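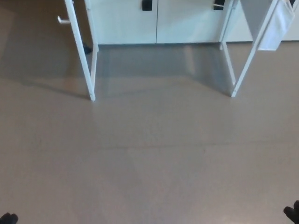
Bellmont Household Task Readiness Inspection, Larkport site, unit 3
Form 1205, February. Scope: whether the unit may attempt laundry and floor chores under remote supervision only. Floor approach is assessed before any chore is started. The white cloth hanging on the right side of the metal frame is treated as a handling item, and the slanted tubes on both sides as contact hazards.

1. Floor clear between frame sides: Pass.
2. Small dark object at cabinet base identified: Open. Supervisor to confirm whether it is a fixed part before floor cleaning is permitted.
3. Floor sheen and reflections: Pass with comment. Repeat the depth check under evening lighting.
4. Cloth removal and folding: Not approved. In bench trials at Lorthorpe the unit completed 5 of 17 folds without help.
5. Cabinet door opening: Deferred. Grip force limits not yet received from Dhanial.
6. Emergency stop within reach of supervisor: Pass.

Overall rating: Supervised use only. Items 2 and 5 to be closed before reinspection. Item 4 remains a staff duty until further notice.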